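Automation cell, equipment and budget: progress report
2022-09-19
By the Indari bench lead

You asked for two pages and a straight answer on whether the second arm gets bought this financial year. The straight answer is no. The two pages follow.

Where the money went

The January plan had us buying two arms, two grippers and a conveyor. We have one arm, from Serkness, and one gripper, from Vuorinen, and the conveyor remains a line in a spreadsheet that I have grown fond of. The arm came in on quote. The gripper came in on quote too, after which we learned that the mounting plate, the cable and the power supply were each considered optional by the people who sell grippers. Freight took a further bite. I have moved the difference out of the conveyor line, where it will not be noticed by the conveyor.

The Lumska software licence is paid through to January. It renews automatically unless cancelled in writing with 30 days' notice, so please treat this as my reminder to you and I will treat it as your reminder to me.

Where the hours went

We have logged 176 pick-and-place runs since the gripper was fitted. Of those, 149 finished without anyone touching the stop button. Of the 27 that didn't, 23 were trouble with the grip and the other four were me leaning on the bench. I was hoping for a more flattering split when I set up the log sheet, but it does tell us where to spend.

The test pieces are foam blocks, and the bins are plastic ones with a foam liner. The whole lot cost less than the courier fee on the mounting plate. The original budget had machined aluminium test pieces in it, and I would like that line struck out for good. Foam forgives a bad grip, and so far the arm has needed forgiving. Taping the grid on the table took an afternoon and one roll of blue tape, and has done more for setup time than anything with a part number.
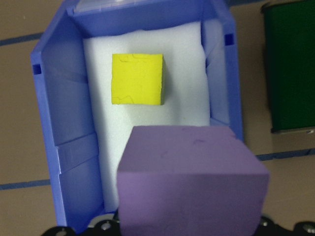
What I am asking for is smaller than last time. A spare set of gripper fingers comes first, as we own exactly one set and the lead time is longer than my patience. After that, a proper fixture to keep the bins square to the grid. The second arm can wait for next year's round, by which point the grip numbers should be good enough to show somebody. If the conveyor has to go altogether to pay for the fingers, I'll write the eulogy.

Next report in January, licence permitting.

Comments (3)

benchside: Fingers approved in principle. Send the quote with the optional bits included this time.

m_ledger: Can you confirm which cost code the blue tape went to? It's sitting under Travel.

coldstart: We had the same fun with the mounting plate. Ask them about the dust cover before you sign anything else.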